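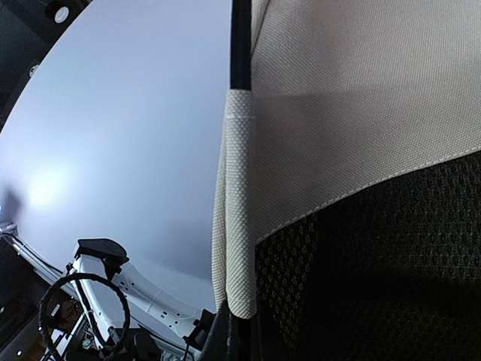 A Tent of One's Own
By Hemant Nigam
February 25, 2023

Cats have always sought out enclosed places in which to sleep, and the market for indoor shelters has grown to meet them. In Surkerdale, the homewares cooperative Vurnivine added fabric pet tents to its catalog two years ago. Members bought 40 in the first season. Last year the figure reached 270, with the heaviest orders placed in December.

The appeal lies partly in the construction. A slim wire frame is threaded through fabric sleeves and holds the canvas in shape, so the tent can be put up without tools and stored flat when guests are expected. Owners should check from time to time that each sleeve is fully seated on the wire. A sleeve that has slipped will allow the panel to sag, and the stitching then carries weight it was never meant to bear.

Cushions deserve equal attention. A deep filling encourages a cat to settle, but fur gathers quickly in plush trim and should be brushed out weekly. Hanging toys should be inspected for frayed string and replaced at the first sign of wear. 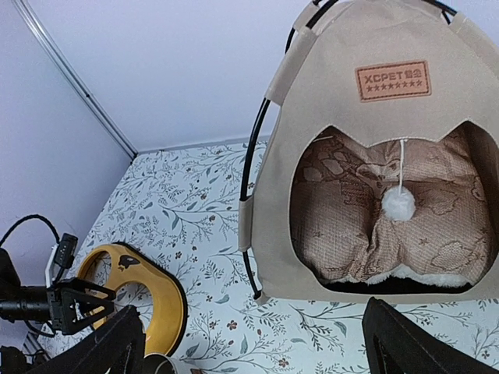

A tan canvas tent with a cat-shaped doorway, a plush-trimmed cushion and a pom-pom on a string. The label reads XCPET.

Placement remains a matter of patience. Vurnivine advises members to choose a quiet corner away from drafts, to keep the food bowl within easy reach, and to leave the tent where it is for at least two weeks before trying another spot.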